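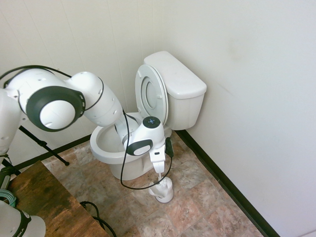 Figure 3. Toilet with the seat and lid raised, and the brush in its holder on the floor in front of the base.

4.2 Where the brush lives

I went into this part of the study thinking the toilet brush would be the dull bit. I had my hopes pinned on towels (see Section 4.1), and the brush was only on the diary sheet at all because the sheet had an empty line at the bottom. Then the diaries came back in November, and people had written more in that one little box than in all of the towel boxes together! Out of 173 households, 10 left it blank. Everybody else had something to say, and quite a few kept going up the margin.

So, the brush. Most of the homes had a set much like the one in Figure 3, a thin handle and a short cup on a round base, and what differed was where it stood. I sorted the spots into front, side, behind and elsewhere, with "elsewhere" covering the cupboard under the sink, the edge of the tub and, in one case, the hallway. The front spot is the one you see in Figure 3, and it was the one people apologized for. "I know it's in the way" turned up over and over in nearly the same words. They also told me they used the brush more when it stood there, and their tick marks agreed with them. Front-of-bowl homes ticked "brushed" more often than behind-the-tank homes in every week of the diary except the first, when I think all of us were on our best behavior.

I should be careful here, as the diaries are self-report and I have kept a cleaning diary myself and know how it goes (you fill in three days at once on the couch). A household that cares a lot about a clean bowl may well put the brush up front to begin with, so I can't say the spot makes the habit. What I can say is that when we asked people to move the brush for the second half of the diary, the ones who moved it out of sight complained the most, and several had sneaked it back by the next visit.

The second thing I didn't expect was the business with the lid. Our sheet treated "raise lid" and "raise seat" as two steps, because the Margaritis task list we borrowed from does it that way. In practice people do both in one go with one hand, so both end up leaning back against the tank as in Figure 3, and they found our two boxes silly. They were right. I merged them for the analysis and would drop the second box from any future sheet. The order of the remaining steps was steadier than I'd guessed: lid and seat up, cleaner in if there is any, brush out of the cup, bowl, rim, brush back.

Putting the brush back is where opinions really split. One camp drops it straight into the cup and walks away. The other camp holds it over the bowl first, or traps the handle under the seat so it can drip, and they feel strongly about it. I had no code for trapping the handle, so I went back through the first batch of sheets and added one, which cost me a long evening and a lot of tea. Drippers mentioned the state of the cup far more than droppers did. Cups came up as something people dread, put off and finally do on the same day as the trash. One person had given up on washing theirs and simply bought a new set each spring.

Room size mattered less than I'd thought. I expected that a toilet tucked into a corner would push the brush out to the front for lack of anywhere else to go, and in some homes that was plainly the reason given, but plenty of people with a wide gap beside the bowl kept it up front too. Section 4.3 takes up the same question for the plunger, which has its own troubles.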